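The Plain Gray Cushion: Picking Fabric You Can Live With
Speaker notes, Clinotton home evening, 15 Sep 2021
Speaker: Roxana Usuga

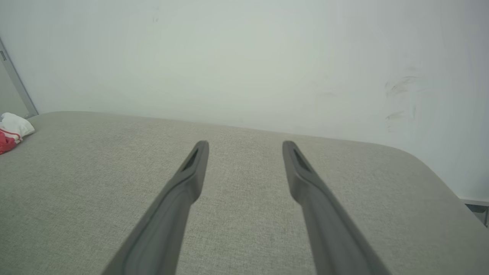 Slide 1. Pale warm gray weave, with lighter and darker threads.

Open with the weave. Ask people to look at it for a moment before I talk. From the back row it reads as one flat gray, and then up close you get all those tiny flecks! I love this about woven cloth and I could go on all night (don't, there are 36 slides' worth of stuff and I only get the one hour).

Why flecks help: crumbs, lint, a bit of pet hair, they all get lost in a mixed thread. A solid color shows every speck. Tell the story of my navy bench seat and the powdered sugar.

Warm gray or cool gray? Hold the two Nollimby swatches up to the wall, then to the window. Let people call out which is which. Kusum got it wrong last time and she sells paint, so nobody should feel bad.

Pass the swatch ring around now. Start it on the left side. 10 swatches, please get all 10 back!

Touch test. Rub with a thumb, then with the back of the hand, then the inside of the wrist. If it scratches there it will scratch behind your knees in shorts.

Edges. Run a finger along the far edge of your own seat at home. Mine went a little wavy after two winters and I fixed it with a firmer insert and an afternoon of swearing. Show the insert. Bring the good scissors.

Cleaning: vacuum first, always, with the soft brush. Blot spills. Try any cleaner on the underside and leave it overnight.

Questions, then hand over to Amos for the zipper demo. He needs the long table and the extension cord.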